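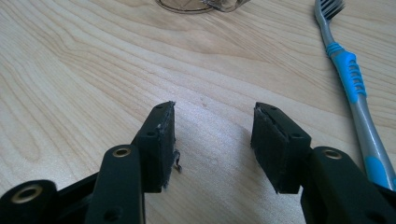 Page last changed: July, 9.20 pm

Notes for my talk on family recipes and how to write them down
Viorica Karagiannis

Say hello, thank them for coming out, ask if the back row can hear. Water is on the left. Put the watch where I can see it, as I have 20 minutes and I always think I have more.

Start with my grandmother's soup. She had it from her mother, who was cooking it in 1924, and in all those years not one person put it on paper. When I asked how much flour went in, she said "until it's right", and when I asked how long to cook it, she said "until your uncle comes in". My uncle had moved away long before I was born, so you can imagine how far I got with that! (Wait a moment here, people usually laugh, and if they don't, just carry on.)

Then the main thing I want to say, slowly: cook it with them. Don't ask for the recipe over the telephone, because people who cook by hand leave out the steps they do without thinking. Stand next to them with a pencil and a set of scales, and before the handful goes in the pot, make them drop it on the scales. They will grumble. My aunt grumbled for a whole afternoon – she said I was turning her kitchen into a chemist's – but I came home with her stuffed peppers, and I make them to this day.

Mention names of dishes. Our family bread was always called Firketti, and I was quite grown up before I found out that the neighbours had never heard the word. Write the family name down as well as the proper one, and who called it that. Same with the little dumplings, Stiretti, which my cousins swear are a different dish from mine.

If there's time, tell the one about the two pans. If there isn't, go straight to handwriting.
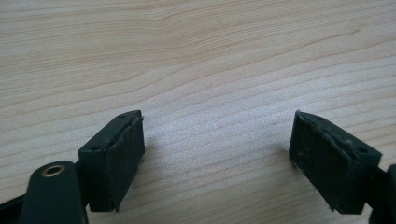
Old handwriting, then. Bring up the page from the Kelmendi notebook, lent by a very kind family on our street, and read out the line about "a coffee cup of oil, the blue cup". Ask the room what they would do about the blue cup. Somebody always says measure it, and of course the cup was broken years ago, so we made the cake three times with different amounts and the family picked the one that tasted like home. I'm fond of that story and I mustn't let it run on.

Copying out: keep the spelling as you find it, mistakes and all, and put your own notes in a different colour. If a word can't be read, leave a gap. I once filled a gap with "vinegar" and it should have been "vanilla", and I'd rather not talk about that pudding.

Keeping it safe. Make 2 copies and give one to a relative who lives somewhere else. Photograph the stained pages too, as the stains tell you which recipes were loved.

Questions. Someone will ask about converting ounces, so have the sheet ready. Thank them again, and remind them that the Wevia recipe swap is on the table by the door, take one and leave one.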